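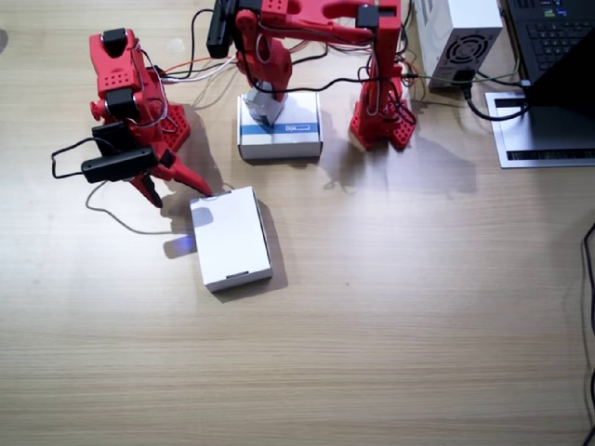

Red arms and a white cardboard box on a light wooden tabletop.

Girine Cardholder Forum > Store Cards and Rewards > Points, Certificates and Returns

Topic: Return credited to the card, but the reward certificate was not restored

Vira_Nazarenko
Member
Posted June 2021

I would like to ask for the views of members who hold the Girine store card and have recently returned an item that was paid for in part with a reward certificate.

In May I bought a winter coat and two pairs of shoes at the Dutitz location. The total before rewards was $367. I used one certificate and placed the balance on the card. The coat did not fit the person for whom it was intended, and I returned it within the allowed period, with the receipt and the tags attached.

The refund reached my card account without difficulty. It was lower than the price of the coat, however, because a portion of the certificate had been assigned to that item. I had expected that portion to come back to me in some form, either as a new certificate or as points. Neither has appeared. In addition, the points earned on the coat were taken back in full, including those that correspond to the part I did not receive as a refund.

I have read the rewards terms twice and find the section on returns unclear. Has any member succeeded in having a certificate reissued in this situation?

L_Antoniuk
Senior Member

Ms. Nazarenko, the matter is covered in the terms, although the wording is spread over two sections. The first states that a certificate is applied across all eligible items in a purchase in proportion to price. The second states that the value assigned to a returned item is "not refundable in cash." Members often read the second statement as meaning that the value is lost. In my experience it means only that it will not be paid in cash or credited to the card.

When I returned a jacket last year under similar conditions, the store issued a merchandise slip for the certificate portion. It was printed at the register at the same time as the refund receipt. You may wish to check whether a second slip was folded in with your receipt.

Vira_Nazarenko
Member

Thank you. I have checked, and there was only one slip. It shows the card refund and a line reading "RWD ADJ" with an amount beside it. I took that line to be the reduction.

bohdan.lysenko
Member

I must disagree with the previous reply. The jacket return described by Mr. Antoniuk took place under the former program. The terms were revised when Girine moved its card accounts to the new servicing system, and merchandise slips were discontinued at that time. Under the present terms, certificate value on a returned item goes back to the rewards account as points, and only if the certificate had not passed its expiration date on the day of the return.

If Ms. Nazarenko's certificate had expired between the purchase and the return, I regret to say that the store owes her nothing further.

L_Antoniuk
Senior Member

I do not believe the slips were discontinued everywhere. The Dutitz location was still issuing them this spring. I would ask Mr. Lysenko to indicate which section of the terms he relies upon.

bohdan.lysenko
Member

Section 9, third paragraph. It is titled "Returns and Adjustments." The words "merchandise slip" do not appear in it. They did appear in the former version.

L_Antoniuk
Senior Member

The absence of the words does not establish that the practice has ended. Store managers have been given some discretion in the past. I accept, however, that a member should not depend on it.

Mitsuko Tamura
Moderator

I would remind all participants to quote the terms directly where possible. The current text of the paragraph in question is as follows:

"Where a reward certificate has been applied to a purchase and all or part of that purchase is later returned, the certificate value assigned to the returned merchandise will be restored to the member's rewards account, provided the certificate was valid on the date of return. Restoration may take up to two billing cycles."

Mr. Lysenko's summary appears to be correct. Ms. Nazarenko, could you tell us the expiration date of the certificate, and whether two billing cycles have closed after the date of the return?

Vira_Nazarenko
Member

The certificate was valid through the end of the month in which I returned the coat, so that condition was met. One statement has closed. The second has not. I was not aware of the waiting period, and the associate at the service desk did not mention it.

I remain concerned about the other question, namely the points taken back on the full price of the coat.

o_polishchuk
Member

On the second question I can offer some help, as I went through it in detail with the card service line.

Points are earned only on the amount charged to the card, and the part of a purchase covered by a certificate earns none. When an item is returned, the system should therefore take back only the points earned on the amount refunded. In my case it took back points on the full ticket price, which left me 69 points short. The representative agreed that this was an error and corrected it while I was on the telephone. I had to ask for the rewards department specifically. The first person I reached could see only the card balance.

I recommend having these at hand before calling:

The original receipt, with the certificate line visible
The return receipt
The card statement on which the refund is posted
The certificate number, if you have kept it

bohdan.lysenko
Member

I support the advice to call but would suggest a written message through the account page first. A telephone correction leaves the member with no record. If the adjustment is later reversed, there is nothing to refer to.

o_polishchuk
Member

That is a fair concern, although the written channel took nine days to answer me and the answer was a general one that did not address my account. One may ask the representative for a reference number at the end of the call. I did so, and the correction appeared on my next statement.

L_Antoniuk
Senior Member

May I raise a more general point. A member who expects that something may be returned would do well to place it in a separate transaction, without a certificate. The certificate can be used on the items that are certain to be kept. I have followed this practice for several years with both the Girine card and the Namari card, and it avoids the entire question of proportional value.

bohdan.lysenko
Member

It also gives up the discount that applies when the purchase reaches the promotional minimum, if the two transactions each fall below it. I would not recommend it as a rule. For a coat bought as a gift, perhaps.

L_Antoniuk
Senior Member

We shall have to differ. A promotional discount is also divided across the items and reduced on return, so the benefit is smaller than it first appears.

Mitsuko Tamura
Moderator

Both approaches have been discussed at length in the thread on split transactions, and I would ask that further comments on that subject be placed there. Comparisons with the Namari card belong in the general section.

Vira_Nazarenko
Member

I called the service line this morning and asked for the rewards department, as Mr. Polishchuk advised. The points were recalculated on the refunded amount and the difference has been returned to my account. I was given a reference number.

With respect to the certificate, the representative confirmed that the value is marked as pending and should be posted after the second statement closes. She could not say whether it would carry a new expiration date. Does any member know?

o_polishchuk
Member

Mine was restored as points and followed the ordinary expiration rule for points. I did not receive a new certificate until I again reached the threshold for one.

bohdan.lysenko
Member

The terms are silent on this. I would keep both receipts until the points are posted.

Vira_Nazarenko
Member

I will do so, and will report here when the second statement arrives.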